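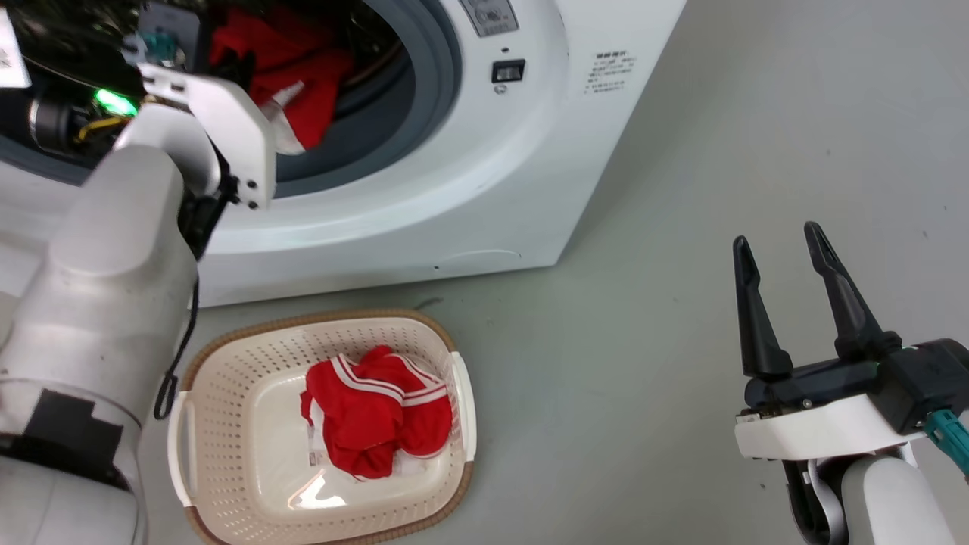 보낸 사람: 호시노 마사노부 (Masanobu Hoshino)
받는 사람: 플라델베르크 생활 메일링 리스트
제목: Re: [생활] 8월부터 물이 바뀐 것 같습니다

클리퍼드 씨 글에 답합니다. 길어서 필요한 부분만 남기고 잘랐습니다.

> 8월에 플라델베르크 아랫마을 급수가 윗저수지에서 강변 관정 쪽으로 바뀌었
> 다고 들었습니다. 그 뒤로 수건이 뻣뻣해졌고 주전자 안에 흰 것이 낍니다.
> 윗마을에 사시는 분들은 어떠신지요.

윗마을은 그대로입니다. 저는 윗마을 끝, 학교 뒤쪽에 사는데 주전자는 2년째 한 번도 닦지 않았고 흰 것도 없습니다. 아랫마을과 윗마을은 원래 배수지가 다르고, 경계는 대략 우체국 앞 길입니다. 우체국 건물 자체는 윗마을 물을 씁니다. 길 건너 빵집은 아랫마을 물입니다.

급수원이 바뀐 것은 맞습니다. 수도사무소 게시판에 종이로 붙어 있었는데 지금은 떼고 없습니다. 창구에 물어보면 사본을 줍니다. 저는 테레즈 산두 씨가 받아 온 것을 빌려 봤습니다. 윗저수지 물의 경도는 탄산칼슘 기준으로 리터당 86밀리그램이라고 되어 있고, 강변 관정 쪽은 측정 중이라고만 적혀 있습니다. 그러니 지금 아랫마을 물이 얼마나 센지는 저도 모릅니다. 주전자에 흰 것이 끼는 속도로 보아 전보다 센 것은 틀림없다고 생각합니다만, 숫자는 사무소 발표를 기다려야 합니다.

> 1. 세제를 더 넣어야 합니까? 지금은 포장에 적힌 '보통 물' 기준으로 넣습니다.

포장 뒷면에 물의 세기별로 표가 있으면 한 칸 올려서 두어 주 써 보십시오. 두 칸을 한꺼번에 올릴 필요는 없습니다. 센물에서는 세제의 일부가 칼슘, 마그네슘과 먼저 붙어 버려서 같은 양을 넣어도 덜 빨립니다. 반대로 너무 넣으면 헹굼에서 안 빠지고, 그렇게 남은 세제도 수건을 뻣뻣하게 합니다. 두 가지가 손으로 만져서는 구별이 잘 안 됩니다.

구별하는 방법은 이렇습니다. 다 빨아서 말린 수건 한 장을 세제 없이 따뜻한 물에 담그고 손으로 주무릅니다. 거품이 눈에 띄게 나면 세제가 남은 것이고, 거품 없이 여전히 뻣뻣하면 물때 쪽을 의심합니다. 저는 윗마을에서도 전자였습니다. 몇 년 동안 그냥 많이 넣고 있었습니다.

가루 세제는 찬물에서 덜 녹는 것이 있습니다. 저희 집은 색깔 옷을 30도로 돌리는데, 가루를 쓰던 때에는 검은 양말에 흰 자국이 남았고 액체로 바꾼 뒤에는 없어졌습니다. 다만 가루 쪽에는 물을 부드럽게 하는 성분이 더 들어 있는 제품이 많으니, 아랫마을이라면 수건과 흰 빨래는 가루로, 색깔 옷은 액체로 나누는 것도 방법입니다.

> 2. 폼비(Pomby)에서 나온 연수 소금을 식기세척기에 넣고 있는데, 같은 소금을
> 세탁기에 넣어도 됩니까?

넣지 마십시오. 식기세척기에는 소금을 쓰는 이온교환통이 따로 들어 있고, 소금은 그 통을 되살리는 데에만 쓰입니다. 그릇에 닿는 물에 소금을 푸는 것이 아닙니다. 보통 가정용 세탁기에는 그런 통이 없으니 소금을 넣으면 소금물로 빨래를 하는 셈이고, 쇠붙이에도 좋지 않습니다. 식기세척기는 설정 메뉴에서 물의 세기를 올려 두십시오. 공장 출하값이 제일 낮은 단계로 되어 있는 기계가 있습니다.

> 3. 식초를 유연제 칸에 넣으라는 글을 많이 봤습니다. 어떻게들 하십니까.

이것은 의견이 갈립니다. 레나토 크루사도 씨는 매번 넣는다고 지난번에 쓰셨고, 저는 안 넣습니다. 고무 부품에 산이 자주 닿는 것이 마음에 걸려서입니다. 저는 구연산을 두 달에 한 번, 빨래 없이 통만 돌릴 때 씁니다. 양은 세탁기 설명서에 따르고, 설명서에 산성 제품을 쓰지 말라고 되어 있으면 안 쓰는 것이 맞습니다. 어느 쪽이든 염소계 표백제와는 절대로 같이 쓰지 마십시오. 유독한 가스가 나옵니다. 같은 날 번갈아 하는 것도 저는 권하지 않습니다.

문 둘레 고무의 주름 안쪽은 물의 세기와 상관없이 때가 낍니다. 마른 천으로 한 번 훑고 문을 조금 열어 두면 냄새가 훨씬 덜합니다. 어린아이나 고양이가 있는 집은 열어 두는 대신 닦는 쪽을 택하십시오.

> 4. 수도 요금도 올랐습니다. 헹굼을 한 번 더 하기 때문일까요?

헹굼 한 번으로 고지서가 달라질 만큼은 아닐 것입니다. 계량기를 직접 보시는 것이 빠릅니다. 밤에 물을 다 잠그고 숫자를 적고, 아침에 물을 쓰기 전에 다시 봅니다. 저희 계량기는 어제저녁에도 오늘 아침에도 2,718이었고 그 아래 붉은 바늘도 움직이지 않았습니다. 바늘이 움직였다면 어딘가 새는 것이고, 대개는 변기입니다. 변기 물통에 식용 색소를 몇 방울 떨어뜨리고 30분 뒤에 안쪽을 보면 압니다.

그리고 8월 고지서는 두 달 치가 한 장으로 나온 집이 있습니다. 미흐레트 모게스 씨 댁이 그랬고, 기간 칸을 보니 정말 두 달이었습니다. 고지서 오른쪽 위 작은 글씨입니다. 클리퍼드 씨도 먼저 거기를 확인해 보십시오.

> 5. 관에 붙이는 자석식 연수기는 효과가 있습니까? 매기(Mägi) 철물점에 있던데요.

저는 써 보지 않았습니다. 원리를 읽어 보아도 납득이 되지 않아서 돈을 쓰지 않기로 했습니다. 써 보신 분이 계시면 무엇을 어떻게 비교했는지까지 같이 적어 주시면 좋겠습니다. '좋아진 것 같다'는 글은 이 리스트 보관함에 이미 여러 통 있습니다.

이온교환식은 효과가 확실하지만 자리를 차지하고, 소금을 계속 채워야 하고, 배수구가 가까이 있어야 합니다. 세 들어 사는 분은 집주인 동의도 받아야 합니다. 저라면 관정 쪽 수치가 발표될 때까지는 사지 않겠습니다.

탈수에 대해서는 묻지 않으셨지만 하나 덧붙입니다. 수건은 800회전이면 충분하다고 하는 분이 많은데, 저는 더 높게 돌리고 꺼내자마자 한 장씩 세게 텁니다. 실내에 너는 계절에는 마르는 시간이 꽤 차이 납니다. 바람이 있는 곳에서 말린 수건이 덜 뻣뻣한 것은 물이 세든 아니든 같습니다. 라디에이터 위에 바로 걸어 두면 제일 뻣뻣해집니다.

주전자는 구연산 한 작은술을 물에 풀어 끓이고 20분쯤 두었다가 버리고, 맹물로 한 번 더 끓여서 버리면 됩니다. 긁지 마십시오. 샤워기 머리는 떼어서 같은 물에 담급니다. 도금이 벗겨진 것이라면 오래 담그지 않는 것이 좋습니다. 대리석 상판에는 구연산도 식초도 흘리면 안 됩니다. 저희 세면대 옆에 둥근 자국이 하나 남아 있습니다.

수도사무소에 보낼 질문을 모으고 있습니다. 지금까지 나온 것은 관정 물의 경도가 얼마인지, 급수원 변경이 임시인지 계속인지, 그리고 다음부터는 게시판 말고 고지서에도 적어 줄 수 있는지입니다. 더할 것이 있으면 리스트로 답장해 주십시오. 저에게만 보내면 테레즈 씨가 못 봅니다. 편지는 테레즈 씨가 정리해서 냅니다.

아랫마을에서 프레바타(Prevatar) 온수기를 쓰시는 분은 모델명을 알려 주십시오. 설명서에 물의 세기에 따른 점검 주기 표가 있는데 제가 가진 것은 옛날 판이라 지금 것과 같은지 모르겠습니다.

호시노

--
플라델베르크 생활 메일링 리스트
인용은 필요한 부분만 남기고, 제목이 달라지면 새 글로 보내 주십시오.
첨부 파일은 보관함에 남지 않습니다.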